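The Third Book Is Where I Stop Trusting the Detective
By Traian Sandu
4 May 2025
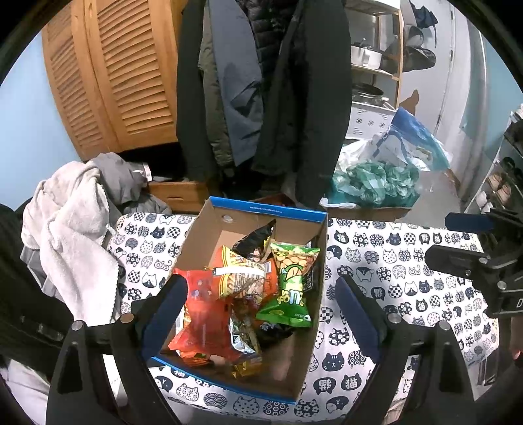

Snack packets in an open cardboard box, on a cat-print tablecloth.

I read crime series in order. I started doing this when I was learning English, because a series is kind to a person with a small vocabulary. In the first book you look up the words for the police ranks, the weather and the parts of a gun, and in the second book you already know them. By the third book you can read in bed without the dictionary. So I have read many third books, and I have a complaint about them.

The complaint is that the detective has become right.

In the first book he is a person who guesses. He goes to the wrong house. He accuses the brother, and the brother did nothing, and somebody has to apologize to the mother. In the second book he still makes a mistake or two, but smaller ones. Then comes the third, and the writer has fallen in love. The detective looks at a shoe and knows. His boss shouts at him to stay away from the case, and we all understand that the boss is a fool, for the reason that the boss was a fool in the two books before.

Last month I finished Nkuna, the third novel by Heriberto Rengifo about Inspector Prikeck. It has 362 pages and I enjoyed perhaps the first half of them very much. Rengifo writes well about harbors and bad hotels. The town of Candadholm, where it rains on every page, is a place I could now walk through without a map. But in chapter 12 Prikeck breaks into the office of a lawyer, reads the private papers, and finds exactly the paper that he needs. It is lying on the top. He does not read one wrong page about another client's divorce. He does not have to think about what he has done, and in chapter 15 the lawyer is guilty, so the question is closed.

I do not mind that a detective breaks a rule. I would be a very bored reader if they all filled in the forms. What I mind is that the rule costs him nothing. In Trurnura, the first book, Prikeck opened a letter that was not his, and the case against the smuggler fell apart in court because of this letter. The smuggler went home. I remember that I put the book down on my knees and was angry for some minutes, first with Prikeck and then with the judge, and then I saw that the judge was correct. That was a wonderful thing for a cheap paperback to do to me on a night train.

A friend to whom I lent both books told me that I am asking for the wrong thing. People buy a thriller after a long day, she said, and they want somebody to be caught. She is a nurse and her days are longer than mine, so I listened to her. I also want somebody to be caught. But I think that the pleasure of the catching depends on the possibility that it will fail. When I know by page 50 that every suspicion of the hero will be confirmed, I am only waiting, and I can wait without a book.

There is also the matter of what such a story teaches, although I hesitate to write this, because I do not like critics who treat readers as children. I grew up in a country where, for a long time, some people were permitted to open any drawer. They were also sure. Maybe for this reason I cannot read the scene in the lawyer's office as simple adventure. Another reader will have a different childhood and will turn the page with no trouble.

What would I like instead? Small things. Let the inspector be wrong about one person in each book, and let this person appear again in the next one, still offended. Let the boss be right sometimes — he has been a policeman for longer than anyone else in the building. Let the paper on the top of the pile be a bill from the plumber. I believe Rengifo can do all of this, as he has done it before, and the best scene in Nkuna is of this kind: Prikeck follows a man through the fish market for a whole morning, and the man is buying fish.

The fourth book is announced for March of next year. The publisher promises that Prikeck will be "more ruthless than ever." I will buy it, of course, since I know all the words now. But before it arrives I am going to read Trurnura again, for the letter and for the judge.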